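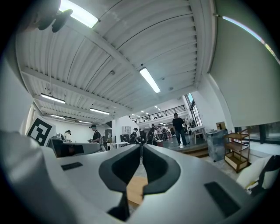
Hi everyone, and thank you Despina for getting this rolling! I've been thinking about the sewing corner all week and I'm completely sold on doing it along the window wall. We've talked so long about the far end under the mezzanine that I'd stopped looking at the rest of the hall, and then I went over with a tape measure and got all excited. The wooden cart with the three tiers is already standing against that wall, with the trash bin right next to it, so the two things I walk back and forth to all evening would be within arm's reach of the machines. Bobbins and thread on the top tier, fabric in the middle, batting and the heavy stuff at the bottom. I'd sew there every night of the week if you gave me a key.

To answer Despina's questions more or less in order (her message is at the bottom for anyone who missed it):

Tables. Two of the folding ones end to end come to 240 cm, and that fits along the wall with space to get by at both ends. I'd put the machines on those and keep cutting separate. Vasilică has offered us his old door blank as a cutting top, and I tried it at his place and it's wonderful, a really nice height once it's up on trestles. My back didn't complain once and I cut out a whole coat lining.

Light. I know some of you find the ceiling tubes harsh, but I love them for dark fabric. Navy thread on black twill is hopeless at home and in the hall I can see what I'm doing. For the machines themselves, I'd still like two clip lamps. I have one to give, the green Dravetti, and it only needs a bulb.

Fabric. This is where I got carried away. The Grecu remnants are gorgeous, there's a rust-colored wool in there that somebody has to make into a skirt or I will, and I don't wear skirts. But it all came in one big heap and we need to sort it before it goes anywhere near the cart. My suggestion is by weight first and color second. We tried color first in August and it looked beautiful for one evening, and then everyone who wanted lining had to go through every single stack. Anything narrower than 40 cm can go in a separate box for the patchwork people. Emanuel, is that a good cutoff for you? I remember you saying you can use nearly anything as long as it's woven.

Cushions. Yes please, let's do cushion covers for the first open evening! They're quick, a beginner goes home with something finished, and they use up exactly the size of piece we have too much of. An envelope back means no zippers to put in. I wrote up my version years ago for the Brelham spring fair and I'll dig it out and send it to the list. I'm also happy to bring a few pre-cut sets so people can sit straight down and start.

Trash. Threads get everywhere, we all know it, so let's have a small cup at each machine and tip them into the big bin at the end. Please no pins in the bin liner. Pins go in the jam jar.

The one thing I'd push back on is the pegboard. I like pegboards, I have one, but I'd want to work in the corner for a month first and see what we keep reaching for. We have 600 left in the budget line and I'd much sooner spend it on having the two Weden machines serviced. The older one has been skipping stitches on anything stretchy and I don't think it's the needle this time.

I can be there Saturday from ten for the sorting. Octavian has said he'll come too and he's bringing his good scale, so we can weigh the wool properly. Who else is in? It's a lovely job with company, and there will be poppy seed cake.

Olga Cardoso

Despina Lazăr wrote on Monday, February 3, 2025:

Dear all,

We have the go-ahead for a permanent sewing corner in the hall, so no more dragging everything out of the closet. A few things to settle:

1. Where does it go, and how many tables can we fit?
2. Do we need extra lamps?
3. Who will sort the Grecu remnants, and how?
4. What do we make on the first open evening? I thought of cushion covers, or tote bags again.
5. Trash and threads, after last time.
6. Pegboard, yes or no? I'd like one.

Replies to the whole list, please, so that I don't have to forward them.

Despina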